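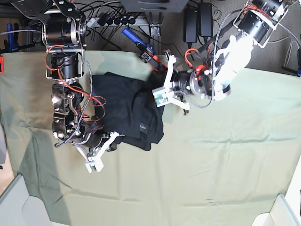 Black cotton fading to brown at the seams: detergent, water or dye?

Ullwood Household Forum > Laundry and Fabric Care > Dyes and colour loss

mat_panasiuk
I have a recurring problem with black cotton jersey and would like opinions from people who have tested things properly. Plain T-shirts, 100 per cent cotton, no print. After a few months the main panels are still acceptable but the shoulder seams, the collar rib and the hem fold have gone a rusty brown. The brown is not a stain. It doesn't lift with oxygen treatment and it gets slightly worse each time.

Current routine:
Washed at 30, inside out, with other darks
Zesley colour liquid, dose as per the cap for hard water
Spin at 1200
Dried on a rack in the back bedroom, south-facing window
No softener

Water here is hard. The supplier's report gives 454 mg/l as calcium carbonate, which even the man on the phone called high. My suspicion is the water. My wife suspects the detergent. We have had this conversation more than once.

Matvii

kurkosex_dyer
It will be neither of those on its own. Brown on the folds and seams is mechanical wear combined with a dye mix that was brown-leaning to start with. Cheap blacks are often built from a navy and an orange or a brown component. The blue part goes first and leaves you with the rest. Edges go before panels as they take the most rubbing in the drum.

What is the load size? An overfilled drum rubs more, and so does a nearly empty one at high spin.

ihor_r
Disagree that wear is the main cause. If it were abrasion you would see pale fibre ends, a greyish frosting. Run a thumbnail across the seam and look at it under a strong lamp. Frosting looks like dust that won't brush off. A true shift to brown with a smooth surface is chemical, and the usual agents are chlorine in the tap water and light.

He has a south-facing window. I would start there.

mat_panasiuk
Load is about two thirds of the drum by eye. I checked a seam with a hand lens. Surface is smooth on the shoulder, slightly fuzzy on the hem. So possibly both of you.

Remedios F
What do the sewing threads look like? If the thread is polyester it is dyed with a different class of dye altogether and should still be black. If the thread has held and the cotton either side has turned, that points to the cotton dye and not to anything deposited on top. If the thread has browned too, look for residue.

mat_panasiuk
Thread is still black. Very black, in fact. It stands out against the fabric.

Remedios F
Then it is dye loss and you can stop worrying about limescale. Scale gives an overall grey bloom and comes off with a citric acid soak. It doesn't pick out a shoulder seam.

Shoulder seams are the highest point when a shirt is on a hanger or draped over a rack bar. How do you hang them?

mat_panasiuk
Over the bar, folded at the chest, shoulders to the window side. I see where this is going.

kurkosex_dyer
I still say the hem is wear. He has said himself that it is fuzzy. Light does not make cotton fuzzy.

ihor_r
I accept that for the hem. Not for the shoulders.

lenni.leinonen
A test from my own kitchen, for what it is worth. I cut one black T-shirt into strips (it had a hole) and gave each strip the same wash with the same detergent. One set dried in a cupboard with a fan, one set dried in a window. I stopped after 89 washes, when the machine needed a new door seal.

Window strips: clearly brown, worst on the side facing the glass.
Cupboard strips: a bit greyer than the unwashed piece, no brown that I could see.
Cut edges: fuzzy on both sets.

One shirt, one brand, one window. I would not publish it.

Lenni

Mwanaisha_U
Useful. Two questions. Was the window set left up after it was dry, or taken down at once? And was the detergent a bleach-free one? Powders sold for whites contain an oxygen bleach and people do put darks in with them.

lenni.leinonen
Left up until the evening in most cases, so the exposure was longer than the drying strictly needed. Detergent was Pringle liquid for colours, no bleach listed on the label.

Mwanaisha_U
In that case I'd treat your result as an upper limit. Most of the fading per hour happens while the cloth is damp, in my experience, but hours on the rack still count. My own practice is to take darks down as soon as the collar rib is dry, since the rib is always the last part.

ihor_r
Is there a source for damp cloth fading faster? I have seen it repeated on this board for years.

Mwanaisha_U
It depends on the dye class. With reactive dyes on cotton, moisture generally lowers light fastness. With others the difference is small. I can't say which dye is in Matvii's shirts and neither can anyone else here.

kurkosex_dyer
Fair.

Practical point. If you want to rescue the existing shirts, a hot-water reactive black will cover brown cotton well enough. Weigh the shirts dry and go heavier on dye than the packet says for black. Salt first, then soda ash, and keep it moving or the folds will come out patchy. The polyester thread won't take it, but yours is black already so it makes no odds.

Remedios F
Rinse until the water runs clear and then rinse again. The usual complaint about home-dyed black is that it marks everything in the next wash, and that is nearly always unfixed dye left in the cloth.

mat_panasiuk
Thank you all. I am going to change one thing at a time:

1. Rack moved to the landing, no direct sun.
2. Spin dropped to 800, after a month of the first.
3. Detergent left alone, which will not please everyone in this house.

I bought 5 new shirts from the same batch on Tuesday. 3 go into use and the others stay in a drawer as the reference. Will post again in September.

ihor_r
Keep the reference shirts out of tissue paper unless it is acid-free. And photograph them next to the worn ones under the same lamp. Black is very hard to compare from memory.

lenni.leinonen
Seconded on the lamp. Daylight through my window changed the look of the strips more than the last twenty washes did.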